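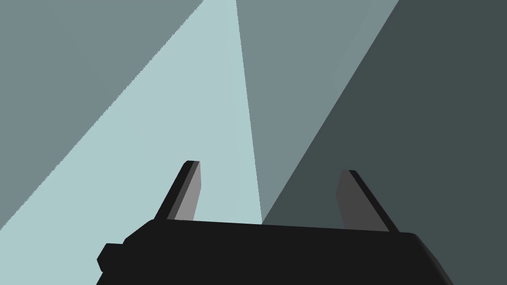
2 min read

Simulation Views for Gripper Checks: Gallery

Trundby keeps a written practice for simulated wrist views, and the renders on this page belong to section 8 of it. The section covers what a view must show before a motion test is accepted into the Prustent set. It applies to two-finger grippers only. Suction tools are handled separately and have their own acceptance sheet.

The opening render shows the fingers apart, with plain flat surfaces behind them and no part in view. Under section 8 this qualifies as an open-state reference. The rules for such a reference are short:

Both fingertips must be inside the picture. A view that loses a tip is rejected, even if the joint log is complete.

Nothing may sit between the fingers. An open-state reference with a part in the gap is filed as a grasp view and reviewed under section 12.

Surface textures may be left off. Edge smoothing may also be left off, provided the setting is written in the run header. Stepped edges along a background boundary are not a fault by themselves.

Finger and background tones should be far enough apart to trace the finger outline. Where a dark finger falls on a dark surface, the reviewer notes it and checks the outline against the model geometry. The note stays with the run - it is not cleared when the check passes.

Run 2548 was reviewed against these rules on 23/06/2018. Ewurabena Darko signed the review. The earlier draft, from April, allowed one fingertip to be outside the picture if the other was fully visible. That allowance has been withdrawn, and runs accepted under it need a second review before they are used again.

Reviewers compare views from the same setup side by side. The comparison covers the finger outlines, the top edge of the gripper body and the background boundaries. Small differences in shade are recorded as text and given no score. A difference in finger position is checked against the joint log first, and the picture is treated as secondary evidence.

A second view from the same setup, fingers open and nothing held. The right finger is the harder one to trace, its dark face being close in tone to the slate surface behind it.
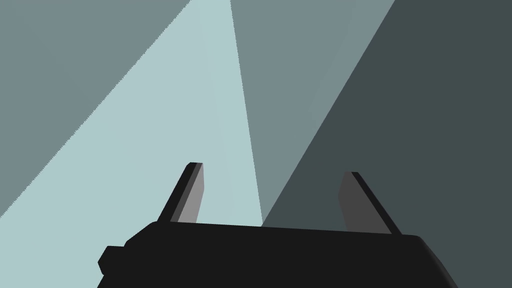
Akosua Asamoah asked whether the joint log should always win over the picture, given that a wrong camera offset and a wrong log can look the same to a reviewer. She would prefer that any disagreement stop the review until the offset has been measured again.

The Dankwa revision adopts part of this. A disagreement now holds the run, and the camera offset is read back from the simulator before the log is accepted. Runs already in the Mornico archive keep their status unless they are reopened for another reason.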